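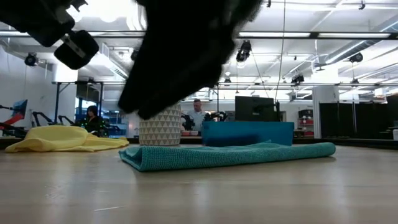

Cup and towel, bench 2, gripper on its way down.

Pre-purchase inspection, bench arms and grippers
Filled in by Leonie Ruddock. Budget copy to Annick Lecomte.

1. Emergency stop within reach of the operator: OK. Second button needed if we add an arm. Put on the Derko quote.

2. Finger covers: OK for now. Covers are a wear item and were left out of last year's budget. Ask for a pack of 40.

3. Grip force limit set and locked: OK. Setting written on the card at the bench.

4. Loose cloths kept clear of joints: OK. Fold or move anything that could get pulled in.

5. Floor marking at bench: NOT OK. Tape is lifting on the aisle side. Own stock, no purchase.
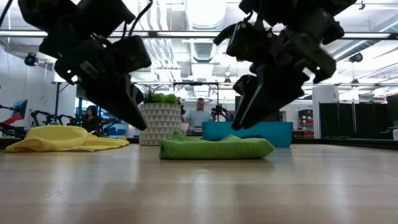

Landeg Handling Lab / Equipment Planning

6. Clearance between the two grippers at lowest point: OK at present speed. Check again before any speed increase. The Ninent arms reach farther than these and would need a wider table.

7. Cables over the left gripper: COMMENT. Thin cables loop at the top. Price a cable guide for each side.

8. Mounting plates and screws: OK, torque checked. Next check in April.

9. Glare on the tabletop: COMMENT. The overhead lights reflect off the wood. A matte mat is 262 from Kaludlow. Try one before ordering for the other benches.

10. People working behind the table: COMMENT. Low clear screen requested, 707 with brackets. Annick to say if this comes out of safety or equipment.

11. Spare parts on site: NOT OK. No spare finger for either side. Lead time from Derko is 7 weeks, so order with item 2.

Result: benches may stay in use. Items 5 and 11 to be closed before the new arms are ordered. Items 7, 9 and 10 go to the next budget round.

L. Ruddock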